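Filed under: Equipment Reviews > Home Care > Storage

Firklow Home Care Resource Service
Storage for Household Medical Supplies: Bretow Handled Box and Kovalchuk Clasp Tin

Published Mar 27, 2022

The Service regularly receives inquiries from households that keep a modest quantity of care equipment at home and need a suitable place for it. The present review considers two containers now offered through the Service's lending catalog: the Bretow handled box, in translucent white plastic with a turquoise lid, and the Kovalchuk clasp tin, the small light-blue model with the cartoon puppy. Both were assessed with a standard blue stethoscope and an ordinary selection of dressings. 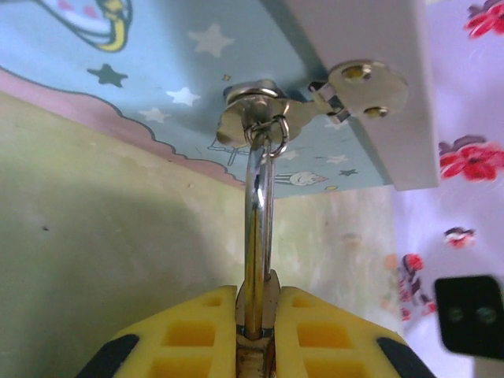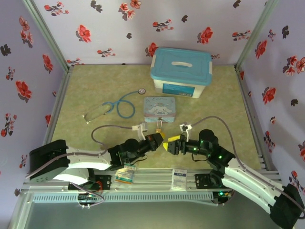 The two products are sold separately and are made by different firms. They are reviewed together for the reason that most borrowers request them together, the box for bulk supplies and the tin for small items that are easily lost at the bottom of a larger container.

Bretow handled box

The box is the more practical of the two. Its translucent walls allow the user to judge whether supplies are running low before the lid is lifted, although printed text on packages inside cannot be read through them. Staff who disliked the cloudy finish at first came to regard it as a fair compromise, as it conceals the general disorder of a working supply box.

The handle is molded in white and crosses the top of the lid. It is comfortable to hold with a full load of dressings. It also means that a second box cannot be stacked squarely on the first, and households planning to store several on one shelf should allow for this. The lid closes firmly. Two borrowers with reduced grip strength reported that they needed both hands to release it, and the Service considers this a significant limitation for a product intended for home care.

A stethoscope may be stored in the box provided that the tubing is laid in a wide curl and nothing heavy is placed over it. The Service does not recommend folding the tubing tightly to make room for other articles. The chest piece should be wiped down before storage, and the ear tubes should lie flat.

Cleaning presents no difficulty. Warm water and mild soap were sufficient throughout the trial. The label on the front was left in place on the lending copies, and its edges began to lift by August. Borrowers who prefer a plain front should remove it at the outset.

Kovalchuk clasp tin

The tin weighs 297 grams with the contents used in our trial, which were adhesive bandages, a packet of wipes and a thermometer sleeve. It was well received in homes with young children, where the puppy design made the tin easy to identify and, according to several parents, made the application of a bandage less of an occasion for tears.

The small gold clasp is the weakest feature. It is neat in appearance, but it hangs from the front edge and catches on fabric when the tin is carried in a bag. Of the 55 tins lent during the trial period, 6 came back with a clasp that no longer sat straight. In each case it could be corrected by light pressure, and the lid continued to close. Replacement clasps are not available from the maker.

The clasp is not a lock. Medicines must not be kept in the tin where children are present, and a container that children find attractive calls for particular care on this point. The Service's tins are issued with a printed notice to that effect.

The tin is too small for a stethoscope. The catalog of one retailer suggests otherwise, and borrowers have asked about it more than once. The chest piece alone can be accommodated if it has been detached, but the Service sees little purpose in storing the parts separately.

Assessment

The Bretow box is recommended for general household use, with the reservation already stated concerning grip strength. The Kovalchuk tin is recommended as a companion container for dressings only. Households that travel frequently may be better served by a zippered pouch, several of which are covered in Catalog Supplement 161.

Both items may be borrowed from the Korka counter during regular hours. Returned containers should be empty and dry. Articles left inside are held for one month and then discarded.

Receive new equipment reviews by email. Enter your address to join the Firklow newsletter. You may unsubscribe at any time.

Contact the Service | © 2022 Firklow Home Care Resource Service | Back to top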